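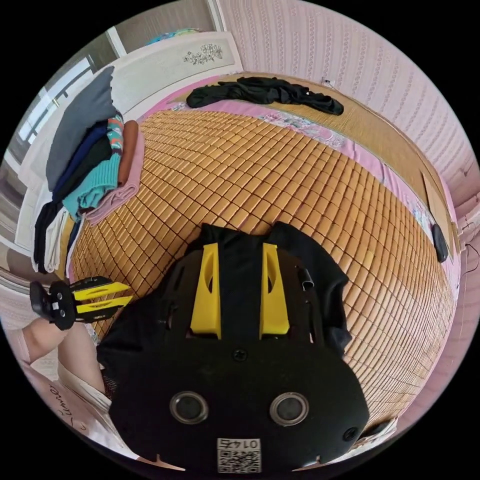 **Do we have to be newly married, or in trouble, to come to the Nirnora couples' evenings?** Goodness, no! Some of our couples have been together longer than I've been alive, and others are still arguing over whose couch to keep. What we ask is that you both want to come. The talk usually starts with ordinary household matters, such as whether a bed is better with a woven bamboo mat on it or a thick quilt (you would be amazed how long two loving people can go on about that), and it wanders along to the bigger things from there.

**What does it cost?**

The full October series is $200 per couple, or $118 if you only want the first half. You can switch from the half to the full series later and pay just the difference.
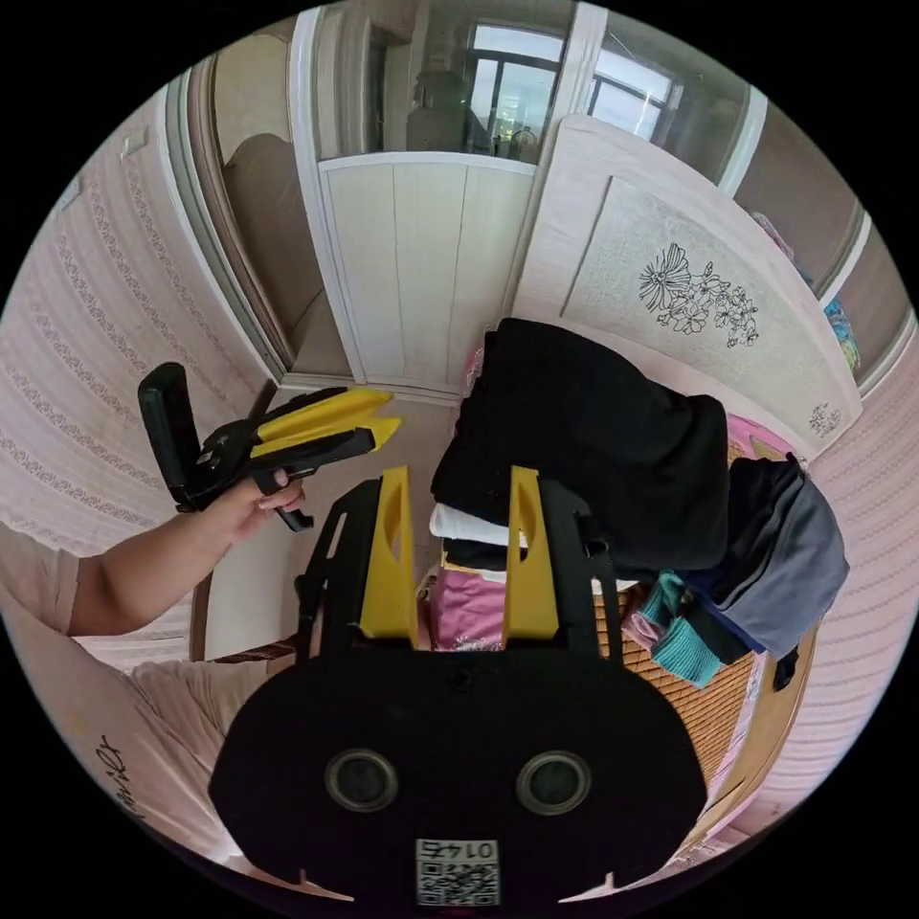 *Clothes and a helping hand*

**Will we have to talk in front of everybody?**

Only if you feel like it. Most of the evening is spent in pairs, with a question card between you, and plenty of couples come for weeks before they say a word to the whole room - that's perfectly fine with us.

**My husband hates homework. Is there any?**

A little. We give you one small thing to try at home, like going over the week's chores together before anyone is tired and cross. Skip it if the week gets away from you, and come anyway. 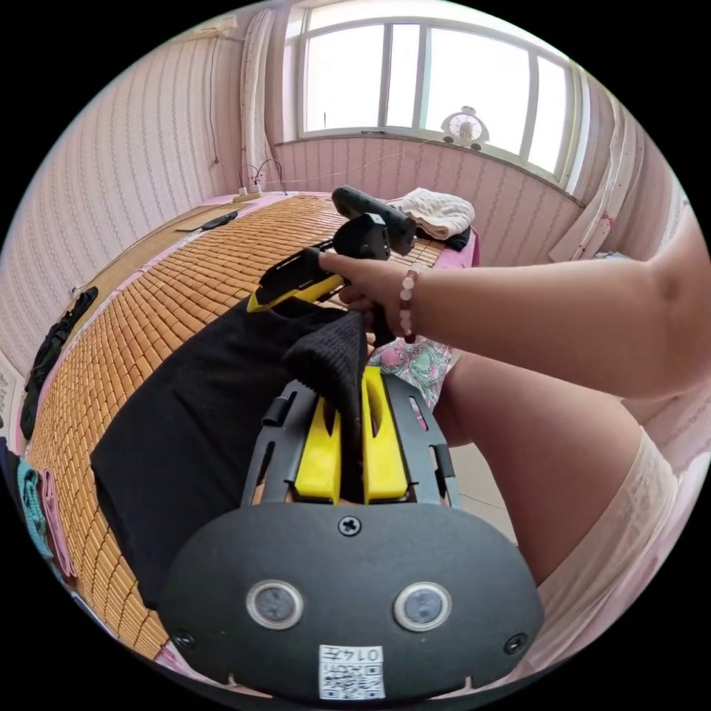

Photo: Sibusiso Potgieter

**Where do we go, and can we bring the baby?**

We meet in the upstairs room at Iltent House, on the Brurine side of the river. Babies in arms are very welcome - older children, I'm afraid, will need a sitter.

**What if we miss an evening?**

Call the office and we'll mail you the cards.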